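Hard water marks on mugs and cups: what works?

zstasiv
Supply here is very hard and everything dries with a chalky film. The kettle I descale with citric acid, 40 g to a litre. Cups are the problem. Rinse aid made no difference.

hofstetter_5
Dry them by hand. Film is left by evaporation, so remove the water first. Rack drying is the cause.

Ruairí Tierney
Disagree. Rack drying is fine if the cup drains.

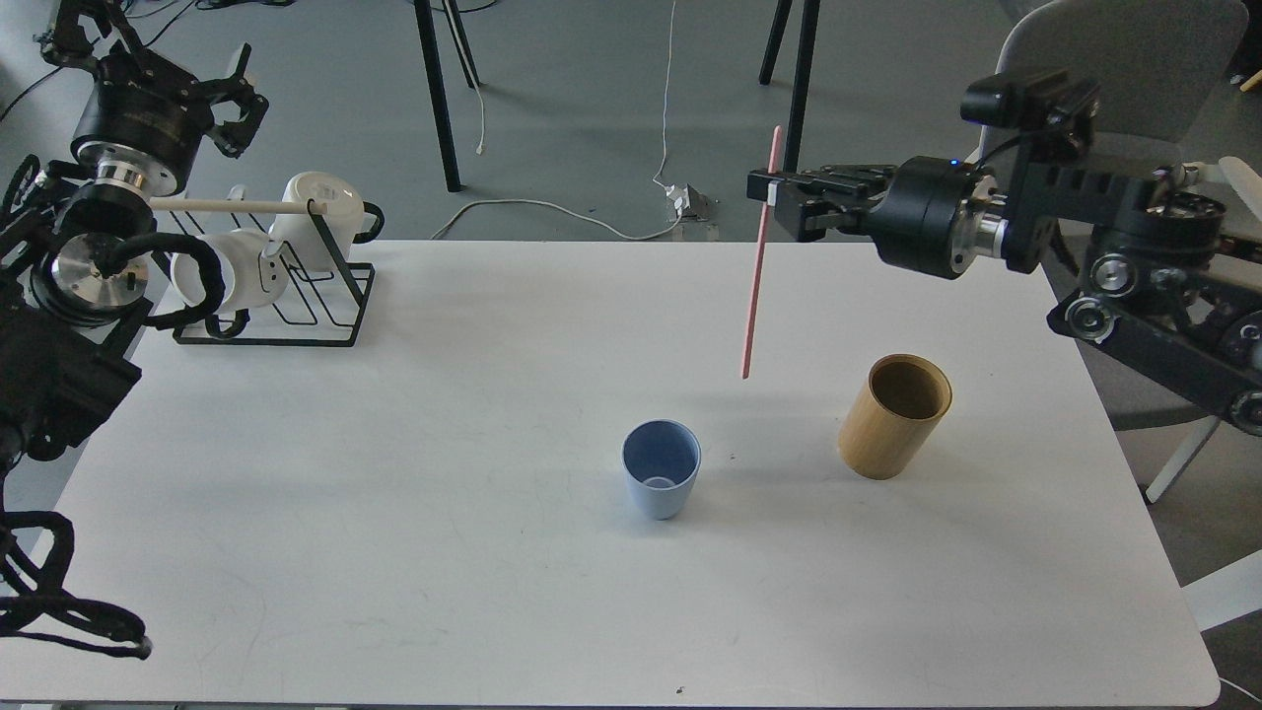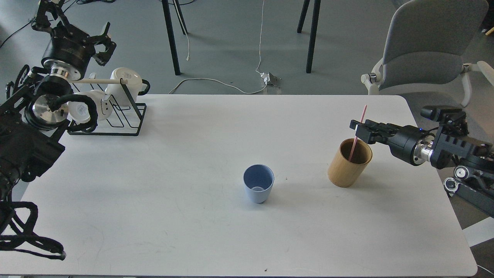
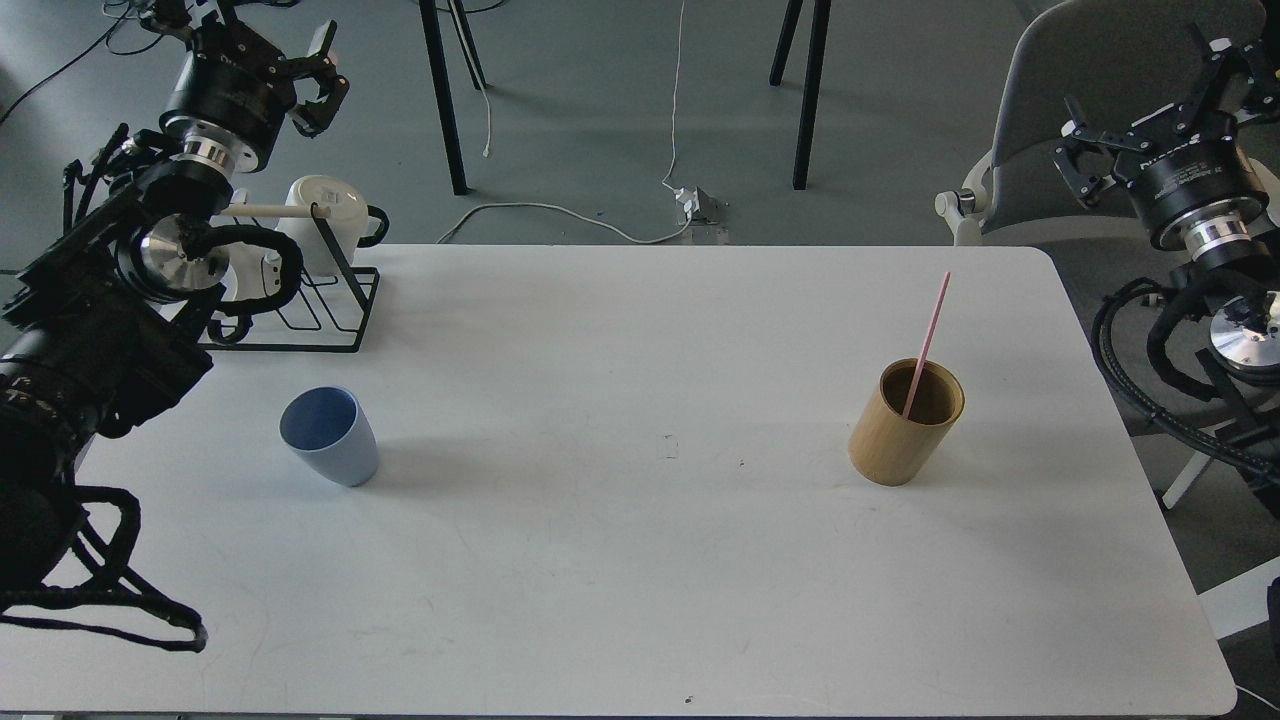 Scale forms wherever water sits longest, usually the base recess or the lowest point of the rim. Angle matters more than towelling. Of the two white mugs in the wire rack, the one at the back is upright and would hold its rinse water; I would turn it over. Final rinse at 60 degrees also helps, as less water stays on the glaze.

hofstetter_5
Hotter water evaporates faster and leaves the same solids. You have only changed the drying time.

Ruairí Tierney
Same solids per ml, fewer ml left behind. Weigh a cup after each rinse.

zstasiv
What about plastic? Mine goes cloudy.

clender
Check that it is scale first. Put a drop of vinegar on it for 5 minutes. If the cloudiness stays, the surface is scratched and no acid will shift it.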